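Waking up an old desktop

Got a tower thats been in a closet for years? Do this before you toss it. Takes 50 minutes, less if the screws behave.

1. Unplug it. Hold the power button for 7 seconds. Side panel off, case flat on its side so you can get at the board. 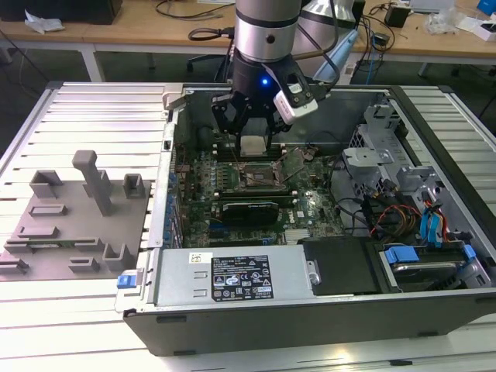

2. Dust. Short bursts of canned air, fans held still with a finger. Then reseat the memory -- push till both ends sit level.

3. Thermal paste. Cooler off, wipe the old stuff away with alcohol and a coffee filter. Leave the processor in its socket, no need to lift it. New paste, pea size.
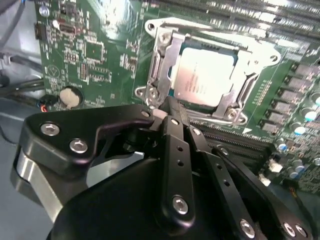 4. Cooler back on, screws in a cross patern. Plug in, boot, check the clock. Mine said 2098 -- dead coin battery, swap it.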